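Workshop tips: planning a budget for hand-held grippers

Posted 29/07/2021 by Ermira Popescu

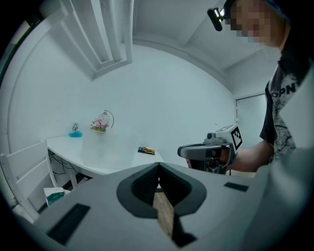
Hand-held gripper with a square marker fitted, at working height. Desk on the left, cables underneath.

Most overspends on gripper equipment come from the parts that were left off the first quote. The notes below cover a small room with two people working and one desk. Prices are what we paid, in pounds, before delivery.

Start with the room
Measure the floor between the desk and the nearest wall or door before ordering anything. Two people holding tools at chest height need more space than the same two people sitting down. Mark the working area with tape and walk through the longest job with an empty hand. If an elbow meets the door, move the desk first and buy later.

Set the total, then split it
Our total for the room was £3,634. The two gripper bodies took the largest share. We put £694 aside for spares and consumables and did not touch it during the first order. Fotis Zacharopoulos wanted this money spent on a third body. With a third body and no spares, one cracked finger would have stopped a pair.

Compare like with like
We had quotes from Sullex and Hurnel. Sullex listed the body, fingers and marker mount as one item. Hurnel listed them separately and left the mount off the first page. Put every quote into the same table, with these rows:
Body
Fingers, per pair
Marker mount
Camera and lens
Cables and adaptors
Head-worn camera or light, if used
Delivery and import charges
Replacement time in working days
A blank cell is a question to send back to the supplier. Do not fill it with a guess.

Weigh it before you buy it
Ask for the weight with everything fitted. A bare body on a data sheet tells you little about an hour of lifting cups. Guilan Yin loads a bag of rice to the quoted weight and holds it out at arm's length for 10 minutes. Crude, but it ruled out one model.

Markers
Printed markers are cheap and get damaged often. Print a full sheet at the correct size, check one with a steel rule, and store the rest flat. Matt card is better than gloss under ceiling lights. Replace any marker with a lifted corner. Keep the mount screws in a labelled tin, as they are an odd length and the local shop does not stock them.

Cables
Buy one size longer than the measured run and clip the spare length to the underside of the desk. Loops hanging near the legs catch feet and chair rails. A tray to fit under the desk cost us £55 from Desau. Allow for it at the start, along with a second power strip.

Soft parts
Finger pads wear at the tips. Order them in pairs from the same batch. Wipe with a damp cloth and let them dry flat; solvent cleaners left ours sticky. Write the fitting date on the inside face in pencil.

Timing
Place the order for bodies first and pads last. Pads from Zeng arrived well before anything we could fit them to, and the return period had run out by the time one pair proved too wide. Ekua Akpalu now keeps the return dates on the same sheet as the prices.

Review
Go through the spares list at the end of August and reorder anything down to its last pair. Old invoices go in the folder on the shelf by the door.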